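Robotics club started up again in September, and this year I told myself I would write down what we did instead of forgetting it by spring. We meet on Sunday afternoons at Sternbridge, usually until they want to lock up.

The project is called Cropper. It's a kitting job: small electronic parts have to get from the yellow bins to the metal tray in the middle, using two arms. We picked it for the Zesance contest, which gives you 3 minutes per run and takes points off for anything dropped. Our parts budget for the year is $698 and most of that is already gone.

The circuit boards are the easy part. Wires are harder. They bend when you grip them, and they don't lie the same way twice. We have 42 runs logged so far. I keep the notes in a plain text file, one line per run, with the lighting and which version of the code we used.
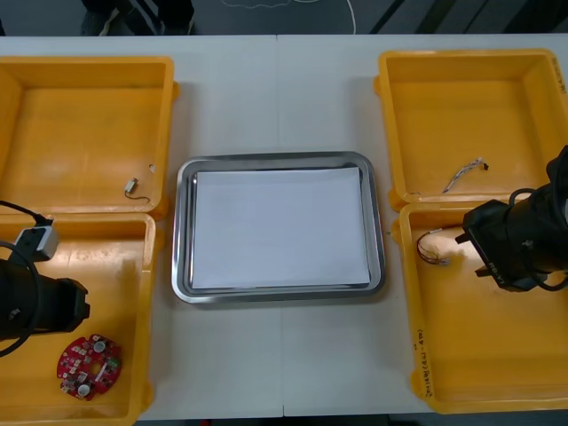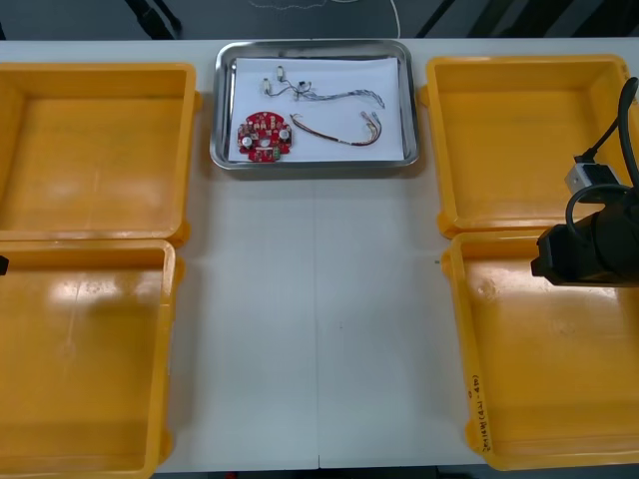 Paper in the tray was a change we made after the first month. The camera had trouble with bare metal, and white paper gave it something flat to look at. Glare in the bins is still a problem and I don't have a fix yet. I might try a matte spray on one of them.

Next up is slowing down the left arm near the rim and rewriting the part that decides which arm goes first. The other team, Plamemen, shared their timing code with us, all 2,000 lines of it, and I've read maybe half. I'll post again when I get through the rest.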